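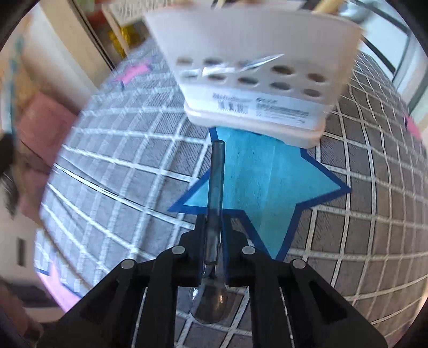
Sunday, April 21, 2019

Worked on the pose tracker for the hand-held gripper recordings. Wichai re-exported the spoon session last night, 348 clips, and I ran the new visual odometry branch on all of them. 16 clips lose tracking. Before the change it was 98, so I am content, but I want to understand the rest.

What I see in the bad clips: when a big object moves close to the lens, the feature matcher takes its points from this object and the estimated camera starts to drift with it. The mat grid should save us, but near the border the fisheye model bends the lines too strongly and our reprojection error there is bad. Mirjana thinks the calibration file is from the old lens. I compared the numbers and she may be right – the focal length is the same, the distortion terms are not.

Transparent spoon is a separate problem. The segmentation gives the bowl to the background in many frames. For now I mask the whole region between the fingers, with fixed polygon. Not elegant, but it runs.

To do:
Recalibrate with Lavanya, new file name please, do not overwrite.
Rerun the 16 clips with outlier threshold lower.
Check time offset in clip 1652, gripper width comes later than the video.
Ask Aishwarya if the planner side needs the raw poses or the smoothed ones.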